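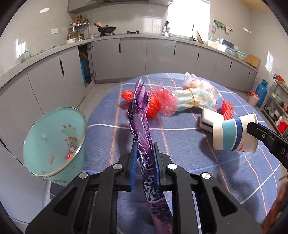
I'm looking for people who cook dinner on a weeknight and don't love it. If you do love it, I'm happy for you, and I'd probably like to eat at your house, but you're not who I need this time!

My name is Elżbieta Ostrowski and I'm writing a cookbook called Vunilus. The name is a word my grandmother made up for the kind of supper you put together from whatever is left before the next shopping trip (a little rice, half a cabbage, the end of the sausage). She'd open the refrigerator, sigh, and announce that we were having vunilus, and we'd all groan, and then we'd eat every bit of it. The book is my attempt to write those suppers down in a way that somebody who never stood in her kitchen can follow.

And that's where I'm stuck. I've been cooking these dishes for so long that I can't tell anymore which instructions make sense. I gave my cabbage and noodles recipe to a neighbor last winter and she called me twenty minutes in to ask what I meant by "until it smells right." Fair question. I've been going back through the whole pile ever since, finding more of the same, and I've reached the point where I need fresh eyes and other people's stoves.

So this is a call for home recipe testers. I have 63 recipes that need testing, and I want each one cooked by more than one household before it goes anywhere near a printer.

What you'd be doing

You'd get 4 recipes from me by email at the beginning of July. You pick the evenings. You shop for the ingredients, you cook each recipe once exactly the way it's written, even when you're sure I'm wrong (especially then, please), and you fill out a short form when you're done. The form asks how long it took from the moment you pulled out the cutting board to the moment people sat down, where you got confused, what you had to look up, what you couldn't find at the store, and whether you'd make it again. There's a big blank box at the end for grumbling.

I also ask that you cook at least one of the recipes for somebody besides yourself. Kids count. Roommates count. A mother-in-law counts double, as far as I'm concerned.

You don't have to take pictures of the food. A couple of people asked me that right away and sounded worried. If you want to send me one because your dumplings came out gorgeous, go ahead, I'll be thrilled, but we have a photographer for the book and your phone pictures won't be published.

Who I'm hoping to hear from

Mostly people with ordinary kitchens. I cook on gas, in a pot I've had since college, so I'd really like some electric coils and some induction burners in the mix. Tiny apartments are great. If your oven runs hot and you've learned to live with it, tell me that when you write. I'd like a few testers who are feeding five or more and a few who are feeding only themselves, because I suspect my "serves four" is pretty generous and I want to know for sure.

You should be able to read a recipe in English and buy groceries somewhere in the United States or Canada. That's a supply question more than anything. Farmer's cheese is easy to find where I live and I hear it's a real hunt in other places, and I want to know what you used when you gave up.

You need to be 18 or older. Past testing experience isn't needed at all. If you've worked in a restaurant you can still apply, but say so, and I'll give you the fussier recipes.

Food allergies and diets: a good part of the book is meatless, and I can put together a set with no pork, no dairy or no nuts without any trouble. Gluten is harder. There's a lot of flour in this book. I have enough gluten-free dishes for a small group, so please write early if that's you.

What you get

I can pay back your groceries up to 128 dollars for the full set, against receipts. Keep them in an envelope or snap them with your phone, either way is fine, just make sure I can read the total. I'll send the money after your last form comes in. On top of that, every tester who finishes gets a copy of the finished book and their name in the back (or no name, if you're shy, or a nickname, within reason).

It's not a wage and I don't want to dress it up as one. If you have a busy July coming and the idea of homework makes you tired, skip this round. I'm planning another one for the soups and the baking when the weather cools down, and I keep a list.

How the forms work

Cyprian Rutkowska is handling all the paperwork side of this, thank goodness. Cyprian runs the forms, answers questions about receipts, and will send you one reminder if you've gone quiet. One, and then we leave you alone. Your notes are read by the 2 of us and by our editor at Dudek, the small press that's putting the book out. We may quote a line from your form in the margins of a recipe, and we'll always ask before we do.

One more thing on that: please don't share the recipes or post them while testing is going on. They'll change, some of them a lot, and I'd hate for the version with too much vinegar to be the one that follows me around forever.

How to apply

Send an email with "Tester" in the subject line to the address on the contact page. Tell me where you live (city is plenty), what kind of stove you have, how many people you usually cook for, anything you don't or can't eat, and what you made for dinner last night. That last one isn't a trick. Cereal is a perfectly good answer, and I've given it myself.

Please don't send a resume. I got one for the last round, with references, and I felt terrible because all I wanted to know was whether she had a big skillet.

I'll be on the phone Saturday from 10 in the morning until noon for anyone who'd like to ask something before signing up. The number's on the contact page too. If it's busy, try again in a few minutes, I do tend to get talking.

Everybody who writes will get an answer from me or from Cyprian, even if the July group is full by then.

Elżbieta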